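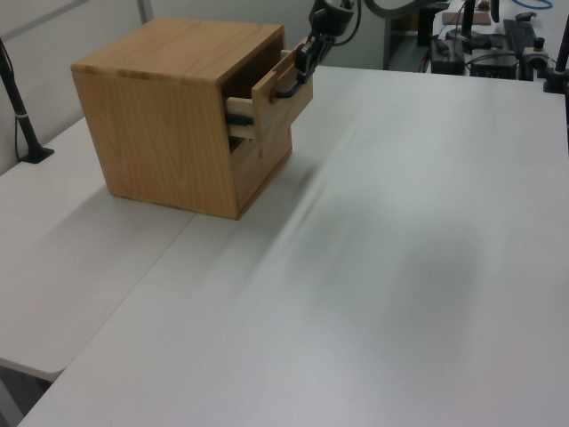

Sendex has completed a comparison of two gripper designs for handle-operated furniture and storage, carried out at its Brinside laboratory. The work covered 3000 opening cycles per gripper on the same arm, with the same controller and the same motion plan. The main test piece was a small cabinet in pale wood with a curved black metal handle on its upper drawer, which the arm pulled outwards by closing or hooking its fingers on the handle. A curved handle was chosen because it leaves the gripper free to rotate slightly under load, a condition that flat-faced fingers tolerate poorly.

The first gripper, the Rallis P2, is a parallel-jaw unit with rubber-faced fingers. The second, the Rallis H1, uses the same body with narrower fingers that have a short inward hook at the tip. Both were supplied as standard parts and fitted without changes.

## Results

- The P2 completed its first 1576 cycles without a missed grasp. After that point the finger facing began to wear at the outer edge and had to be replaced twice before the end of the run.
- The H1 completed all 3000 cycles on its original fingers. It recorded 31 missed grasps, most of them with the handle approached from above at a steep angle.
- Peak pulling force was lower with the H1, which does not depend on friction to hold the handle.
- The P2 closed the drawer more evenly. The H1 tended to push on one side of the handle, and the drawer sometimes ran skewed on its rails.

"The two units fail in different ways, and that matters more to an integrator than the total," said Filippos Liapis, head of test engineering at Sendex. "A worn facing can be dealt with in a maintenance plan. A missed hook has to be caught by the controller, and the force signal for that is small."

Missed grasps were logged from motor current and checked against video from a fixed camera. Agreement between the two was good for the P2. For the H1, current alone did not separate a light hook from a miss, and the video record was used as the reference.

Uyên Lại, who wrote the motion plan, said a second approach angle would be added for the next round. "We held the path constant so that the grippers could be compared. A path written for the hooked fingers would come in lower and closer to the drawer front."

The next round is planned for May at the Kemircombe site and will add a wrist camera and a second controller. Cycle logs, force traces and fixture drawings from the present round are available from the Sendex press office on request.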